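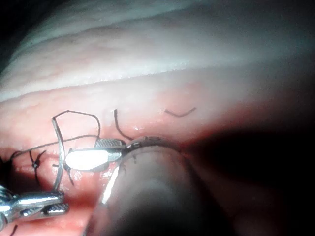
Turnmont Suture Practice: Your Questions

Everything we get asked about the Wednesday sessions, in more or less the order people ask it. Last tidied in July, when we added the part on tails and threads.

The basics

What are the sessions?
Three hours of stitching practice on real tissue, with good light, decent instruments and somebody nearby who can tell you why your knot keeps slipping. We started with simple interrupted stitches and we still spend most of our time on them, because we love them! A row of separate stitches is a wonderful thing to learn on. Each one is its own small job with a start and a finish, and if number four is dreadful you can leave it there and do number five better.

Who can come?
Medical, dental, veterinary and nursing students, trainees at any stage, and qualified people who feel rusty. We've had people arrive straight from a lecture on wound closure without ever having picked up a needle holder, and they're very welcome. You do need to be comfortable around raw tissue.

Where are you?
First floor of the Wihongi Building, at the back of the Turnmont site. Come in by the bicycle racks and follow the corridor past the lockers. The main entrance is locked in the evening. Doors open at six and we finish at 9.

How many places are there?
21 a week, and they do go. Booking opens the morning after the previous session. If you can't make it, please cancel, even on the day - there's usually someone on the waiting list who can be with us in ten minutes.

Does it cost anything?
There's a small charge for materials, shown on the booking page. Instruments are lent to you for the evening.

The tissue

Why not use foam or silicone pads?
We do have pads, made by Akix, and they're very good for a first go at the movements. You can take one home and wear it out. But tissue has layers, and the layers behave differently. A pale, fatty-looking layer lets the needle through with hardly any push, then the redder layer beneath drags on it. It's slippery, it shines under the lamp, and it moves when you pull. You learn how much tension is too much by watching an edge pucker, and a pad is far too forgiving for that.

Where does it come from?
Ours is ordinary animal tissue from the food trade, bought on the morning of the session and kept chilled. If you avoid a particular animal for religious or other reasons, tell us when you book and we'll sort out something else or set you up with a pad.

Does it smell?
A little, like a butcher's counter. It's much less noticeable once you're concentrating.

Should it be kept wet?
Moist is what you want. As it dries the surface gets leathery and the needle starts to catch. There's a spray bottle on every bench, so give it a mist whenever it starts to look dull. Don't flood it, or your thread will float about and stick to everything. 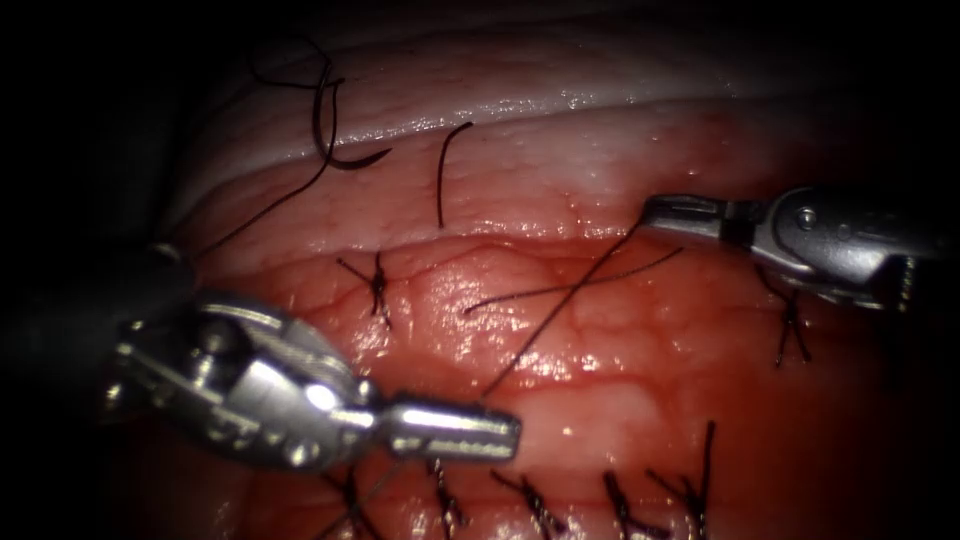

Stitching

Where should I put my first stitch?
Most people do best starting near the middle of the closure and then halving the gaps on each side. If you start at one end it's easy to reach the other with more tissue on one side than the other, and then you get a sad little flap left over. For your very first row, though, start wherever feels comfortable. The spacing can come later.

How far from the edge should the needle go in?
Go in and come out at the same distance on each side. That matching distance matters more than the exact measurement, and for practice we suggest a few millimetres. If one edge keeps riding up over the other, your bites are probably uneven in depth. Try taking the two sides in separate passes for a while, so you can look at where the needle has come out before you carry on.

How do I get the needle to go through cleanly?
Follow the curve! This is our favourite thing to teach, and there's a lovely moment when it clicks. Put the point in at a right angle to the surface and then roll the needle round along its own arc. If you push it straight forward you'll make a bigger hole than you need and quite possibly bend the needle as well.

How do I stop my knots coming loose?
Nine times out of ten it's the throws. They need to go in alternate directions so that the knot lies flat, and each one should be laid down gently before the next. If yours looks like a little twisted column, undo it if you can and slow down. With the slicker threads, add an extra throw.

How short should I cut the ends?
Long enough that the knot is safe and you can find it again, short enough that it doesn't get caught in the next stitch. New people nearly always cut too close. A pair of whiskers poking out is fine, and it makes the row much easier to look over afterwards.

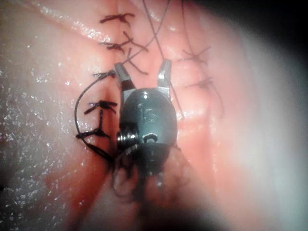

What should I bring with me?
A lab coat or an old shirt, closed shoes, and your glasses if you wear them for close work. Gloves are provided in all the usual sizes. Leave rings and bracelets at home or in a locker.

Can I bring my own instruments?
By all means. Please wash them before you leave, and put some tape or a mark on the handles so they don't end up in our trays. Ours are Rernine sets and look very like everyone else's.

Thread and needles

Which thread do you use?
Mostly dark thread, which shows up beautifully against pink tissue. You can see at a glance where each strand is going and whether you've left slack under a knot. We keep both braided and single-strand types. Braided holds a knot well and handles softly. Single-strand slides through with less drag but remembers the shape of its packet, so give it a gentle pull between your fingers before you begin.

My thread always ends up in a tangle. What am I doing wrong?
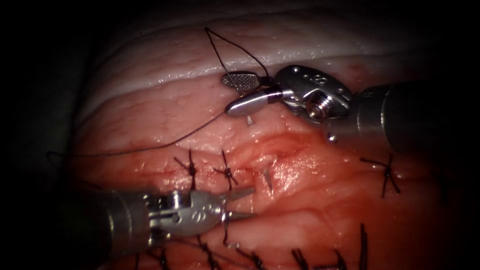
Tangles usually start with the slack, and the slack is the bit we all forget about while we're staring at the needle. Before each bite, have a quick look at where the spare thread has gone and move it off the line you're about to stitch. Pull most of the length through before you start tying, and keep it to the side you've finished with. One strand in the photo runs down and to the left across the tissue and ends in a loose curl, and a thread lying out like that is easy to keep an eye on. A second part goes up in a loop and bends back to the instrument, and it's loops of that sort you should check before closing your jaws on anything, as it's so easy to catch two strands when you meant to catch one. If you do get into a muddle, put the needle somewhere safe first and then unpick it from the outside.

Where on the needle should I grip?
A bit more than halfway back from the point, on the flatter part of the body, using the ends of the jaws. Too near the thread end and the needle swivels or bends. Too near the point and you haven't enough curve left to come up on the other side. And never grab the very tip, as it blunts in no time.

What about used needles?
They go straight into the yellow sharps tub on your bench, never on the tissue, the towel or the table. You'll be asked to show that every needle you were given has gone in before you leave. If one goes missing, say so at once. We'd much rather stop for a few minutes and look.

What if I prick myself?
Stop, take off your glove, wash the spot under running water and tell whoever is leading the evening. There's a first aid kit by the sink and a short form to fill in.

Getting better

How long until my stitches look neat?
Your third or fourth row will look noticeably better than your first, and that can happen in one evening! Evenness takes longer. One of our regulars keeps a notebook tally of every stitch and passed 3,000 this spring - and was still fussing over the spacing that same night.

Can I practise at home?
Please do. Borrow an Akix pad, or try a banana skin or a bit of thick orange peel. Work on rolling your wrist and laying knots flat, ten minutes at a time. Collect a small sharps tub from us if you're taking needles away, and bring it back when it's full.

Can I take photos of my work?
Of your own bench, certainly. Take one at the start of the evening and one at the end, from the same side if you can. Ask before you include anybody else's.

I've got a question that isn't on the list.
Use the contact form on the booking page, or just come and ask on the night. We're by the sink until the last tray is washed.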